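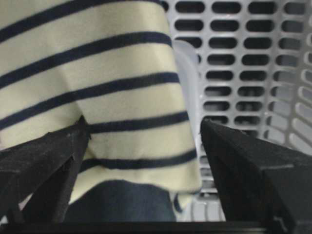 *Cream and navy, the striped one, by the gray basket.*

**Stripes**

Hubert Prantl had 40 minutes. Train at ten past, the Ortner line, last one that would get him to Gukia before his sister locked up for the night. Bag on the bed, half open. Nothing in it but a razor and the charger for a phone he didn't own anymore.

Laundry first. Clean stuff, all of it still in a heap because he'd brought it up from the basement and then the phone rang and that was that.

"She's selling," his sister had said. "Mom. The house. The man from Vuston is coming in the morning with papers."

"Selling for what?"

"4,000 down and the rest in June."

"The rest of what?"

But she didn't know, or she didn't want to say it on the phone. So. Train.

Socks. Two that matched, two that nearly did. Gray pants, no, the knee. The other pants. He rolled them up tight the way his mother did, seams in, and they came unrolled and he rolled them again. Shirt for the meeting with the Vuston man. Was it a meeting? You wore a shirt anyway. You sat at the kitchen table in a shirt and said, hold on, let's read this page again.

Then the striped one.

He stopped. He did not have time to stop.

Cream with the navy stripes, soft, a bit fuzzy the way it got. It was his father's first. His father wore it to paint the porch and never got a drop on it, which nobody in the family believed until they saw the porch, which was also mostly dry wood. Then it hung on the hook by the back door for years. Then Hubert took it, the week of the funeral, didn't ask. Just put it on becuase it was cold out and drove home in it.

His mother never said a word about it. She must of noticed the hook.

Twenty-five minutes. He folded it. Badly, the stripes went off at a slant and he shook it out and did it over, sleeves behind, once across. Still a slant. Fine.

Wear it or pack it? If he walked in wearing it she'd look at him and then she'd look at the stove. If he packed it she wouldn't have to see it at all and he could sit in his good shirt and be the sensible one. Read the page again, Mom.

The phone. His sister.

"Are you on the train?"

"Nearly."

"You're not on the train."

"I'm packing!"

"She's cleaning out the closets," his sister said. Quieter now. "She's got his coats on the bed. She keeps asking me where the stripe one is, she thinks she gave it to the church sale. She's been at it since lunch, Hubert. She went down there. They sold her a Famance toaster."

He looked at the bed. The bag, the dumb razor.

"Tell her I've got it," he said.

"You've got it?"

"Tell her I've had it the whole time. No. Don't tell her anything. I'll tell her."

Eighteen minutes. Shirt in, pants in, zipper stuck, zipper unstuck. He pulled the striped one on over his head and it was snug in the arms, it always had been, his father was a narrower man. Keys. Lights. The rest of the heap could stay where it was.

Down the stairs, two at a time, and back up for his wallet, and down again.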